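Section 3. Putting your mixtape on Drirnora

Okay, you've got your account from Section 2 and a folder of finished songs, so now comes the part I like best. I put my own tape, Kurnura, up this way in December, and I've kept notes on every spot where I got stuck (there were a few!). Set aside an evening the first time. After that it goes a lot quicker.
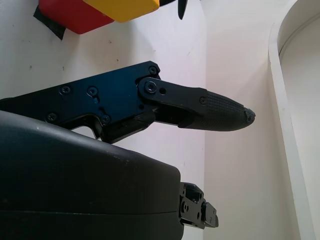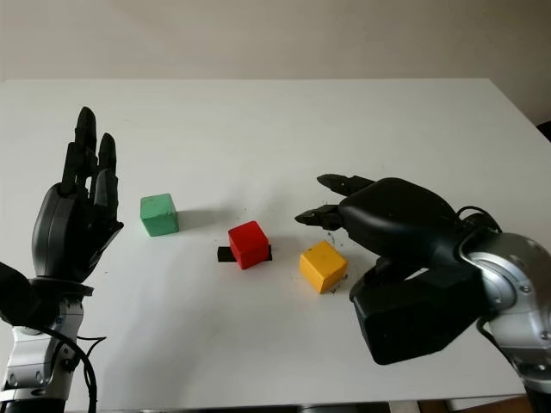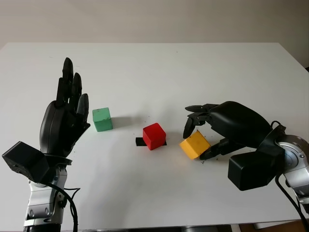
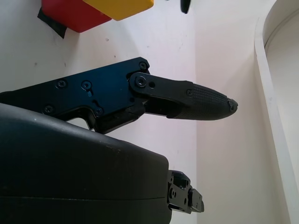

Robot hardware in four views. Photos: Gijs Hermans

3.1 Before you open the uploader

Get these into one folder:

- your final masters as WAV files
- your cover
- a text file with the track titles, spelled the way you want the world to see them
- the full names of everybody who wrote, produced or sang on each song

That last one always takes me longest. I had a hook from a guy I only knew by his stage name, and it took me a week of messages to get the name he's registered under. Ask while people are still in the room with you.

Caution: Make sure you have the okay for every beat and every sample, in writing. A free tape counts as a release too, and Drirnora can pull a song if somebody files a claim.

3.2 Uploading the songs

1. Click New Release and pick Mixtape. The Album option looks nearly the same, but it hides the free download switch, and you'd have to start over to get it back.

2. Type the title. Leave the word "mixtape" out of it, the page adds that by itself.

3. Drag your WAV files into the box. Each file can be up to 400 MB, and unless you've recorded a very, very long outro you won't get near that.

4. Wait for the green check next to each song. Don't close the tab! I went off to make a sandwich, my laptop went to sleep, and all 17 songs had to go up again.

5. Put them in order. You can drag them up and down, or type a number in the little field on the left if dragging drives you nuts.

6. Press Play All and listen to where one song hands over to the next. If your tracks are supposed to run together, turn on Gapless. It's off when you start.

Note: Skits and interludes count as songs. Give them real titles, or they'll show up as "Untitled" on people's phones.

3.3 Credits and notes

7. Open the first song and click Credits. Add one person per line, with the role picked from the menu. "Producer" and "Beat by" are separate things here, so agree with your producer which one goes on.

8. If the same people are on every song, hit Copy to All and then take out the ones that don't belong. I share most of mine with Vergara (he did the drums and half the beats), so that saved me a pile of typing.

9. Write your liner notes. You get 4000 characters, spaces included. I used up the lot on thank-yous and had to cut my cousins down to "the whole family."

Caution: Credits lock once the tape is live. You can still ask support to fix one, but mine sat in the queue for days, so read them over twice.

3.4 Free, paid, or pay what you want

10. Go to Price. Free is free, simple as that. With Pay What You Want you can set the lowest amount at zero, and that's how I did it. I had 223 downloads in my first week and a good few people threw in a couple of bucks, which I really didn't expect.

11. Decide if you want to ask for an email address. I'd say yes, as long as you only write when you've got something to tell. Mine was for the Sandach show, and I saw faces there I'd only known as download numbers.

12. Connect your payout account, even if the tape is free. The Publish button stays gray until you do (this one had me swearing at the screen for half an hour).

3.5 Going live

13. Click Preview and open the link on your phone. Check the titles, play ten seconds of every song, and try the download.

14. Choose Publish Now or pick a time. I went with midnight because it felt like a big deal. If I did it over I'd go for 6 p.m., when my friends are awake and looking at their phones.

15. Copy the short link from the top of the page and paste it everywhere you've got a profile.

Note: Search can take a few hours to pick up a new tape. The direct link works right away, so share that one first.

If a song shows a red triangle after publishing, go to Section 7 and look for "Stuck processing." Changing the cover later is in Section 4.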